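The Box on the Table

In Redenholm, the citrus comes out in December and stays out until it is gone. Families buy it by the box, put the box on the table, and leave it open. Guests help themselves. Children do too, usually before dinner.

Sotiris Balaskas has sold fruit at the Jibrin market for 18 years. He goes through up to 300 boxes in the weeks before the holidays, most of them small oranges and tangerines from growers near Vavonmont. He packs them himself in the back of the shop, starting at five in the morning.

"People want color," he said. "It's dark at four o'clock. They want something bright on the table." 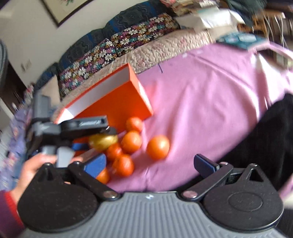 The custom of adding a gold ball to the fruit is harder to trace. Balaskas remembers his grandmother doing it with a walnut wrapped in foil. Other families use a tree ornament. Whoever picks it out gets to choose the first song of the evening, or in stricter homes, is excused from the dishes.

A good tablecloth matters as well. Red and green are common, but many older households keep a pink one for the season, and oranges look well against it. Peel stains wash out with cold water and a little dish soap if they are treated the same night.

Balaskas recommends choosing fruit that feels heavy for its size. Loose skin is fine on a tangerine, but soft spots are a bad sign. At home, check the box every 2 days and take out anything that has started to turn. A cool hallway will keep the rest for a week or more.

His shop also sells the fruit singly, for people who live alone. Those customers get a smaller bag and the same advice.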